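Serkinov Publishes Service Schedule for Sevton Path Robot

BRAMECK, July – Serkinov today released the service schedule for the Sevton, its mobile robot for riverside and park paths. The schedule sets out how the machine is inspected, cleaned and recalibrated between outings.

The Sevton is checked after every 20 hours of driving. A technician cleans the camera window, tests the emergency stop and looks over the 4 drive joints for play. Joint seals are replaced at 400 hours. The battery pack is rated for over 808 charge cycles and is swapped as a single unit.

Camera alignment is confirmed outdoors on paved ground, with the front of the robot's body kept in view as a fixed reference. If the reference has shifted, the mount is loosened, reset and tightened again before the robot goes back into service.

"Most of the faults we see start with a loose mount or a dirty window," said Réka Magyar, head of field service at Serkinov. "Both can be fixed on site with hand tools."

Replacement seals and mounts are supplied by Gerlach. Orders are handled through the Brameck service desk.
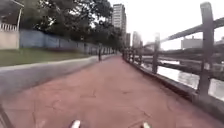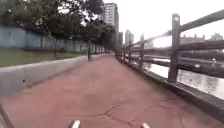
Views along the paved waterside path, with white front parts of the robot at the bottom of the first.

Media contact: Kerstin Wunderlich, Serkinov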